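Student Robotics Board > Projects and Coursework > Kitchen pick-and-place, home sessions

tinplate_owl
Posted 23/02/2025

We're the Fonddale club team, in the manipulation project this term. The task is moving tableware and bottles on a kitchen counter. We collect demos with the hand-held gripper and train on those, then run the policy on the club arm. Our plan was 80 demos per kitchen in 13 kitchens. So far we have 599 total and the plates are giving us trouble.

Bottles are fine. The policy goes for the right one most of the time, even with a crowded rack in the corner.

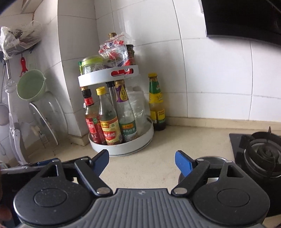

We start every demo with the fingers open and a short pause before moving in. I don't know if the pause helps. One of my teammates wants to cut it from all the files before the next training run, and I'd like to hear from people who have tried it both ways.

brastholm_b
Keep the pause but trim it short. We left ours long in November and the arm learned to sit there. It would stop over the counter and never start.

gearlash
Disagree. Cut it completely. If the start pose is the same every time, the pause adds nothing. Also 599 is plenty for bottles. I would stop recording those.

tinplate_owl
The start pose isn't the same every time. We move it on purpose.

gearlash
Then fine, a short one.

mod_quarry
What goes wrong with the plates? Grasp or placement?

tinplate_owl
Grasp. A plate lying flat is hard to get a finger under. When we do it by hand we lift one side and bring the plate up on edge, and the arm doesn't copy that part well. It closes too early and pushes the plate away. 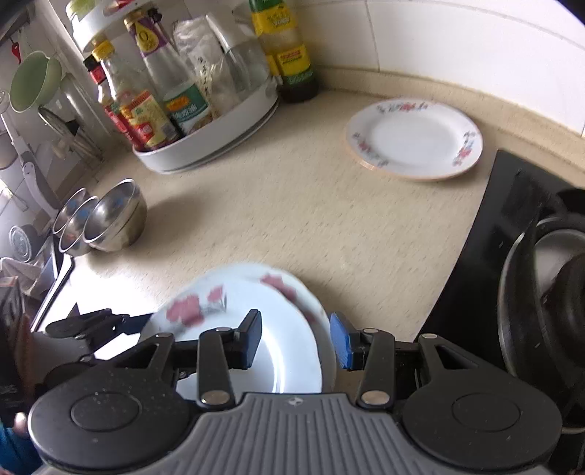
Plate held upright in the gripper, second plate still flat by the wall.

brastholm_b
You're moving fast there, the plate is blurred. Slow down on the lift. Our plate demos got better when we did that, and we threw out 264 of the old ones.

gearlash
Throwing out 264 demos is a waste. Add slow ones and keep the fast ones. The bigger problem is mixing two skills in one demo. Record the tilt and the carry separately.

brastholm_b
We tried splitting them. The handoff between the two was worse than the grasp.

kettle_sum
Which training code are you using? If it's the Brurkine starter kit, check the gripper width scaling. Ours was off and it looked just like closing too early.

tinplate_owl
It's Brurkine, yes. I haven't checked the scaling. I'll do that before we record anything else.

kettle_sum
Plot the commanded width against the measured width for one plate demo. Takes five minutes.

tinplate_owl
OK. I'll run it at Tuesday's meeting and post the plot in this thread.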